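Re: [treltard-users] does the filtering step earn its keep?

On the Treltard list, Ellden wrote:
> We have 2,000 hand-held demos and no robot time until December. Is it
> worth throwing any out before training, or should we let the policy
> sort it out? The Zoner paper says keep everything.

Hi all,

We ran pretty much this comparison last month, so let me dump what I have before I forget it! Short version - throw some out, but be careful which ones.

We started with 1,935 demos of taking one kitchen tool from a crowded holder and setting it on the counter. Our first filter was the one everybody uses (drop anything slow or jerky) and it left us with 1,078. Looked great on the loss curves. On the arm it was worse than no filter at all, and it took me way too long to see why. The slow demos were the tangled ones, where people stop, wiggle, back off and try again. We'd tossed out every example of getting unstuck.

Second try, we only dropped demos where the pose tracking jumped between steps. That took out just 63, and it's the best policy we have so far. I wouldn't bet the farm on the gap though, it's one seed and one kitchen.

The kind of clutter I mean, with whisk wires spread out next to a fork and spoon:

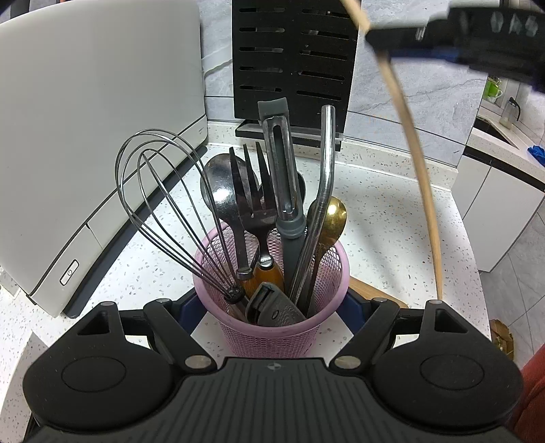

Sotelo wrote back off list to say that the slow demos may only help when the policy gets a long enough history, and that with a single-step input they saw the opposite. Fair point! We feed in a short window, so I can't rule that out, and I'd love to see somebody run it both ways.

Scripts are in the usual Treltard folder, under filters. The jump threshold is hard coded, sorry, change it before you run anything.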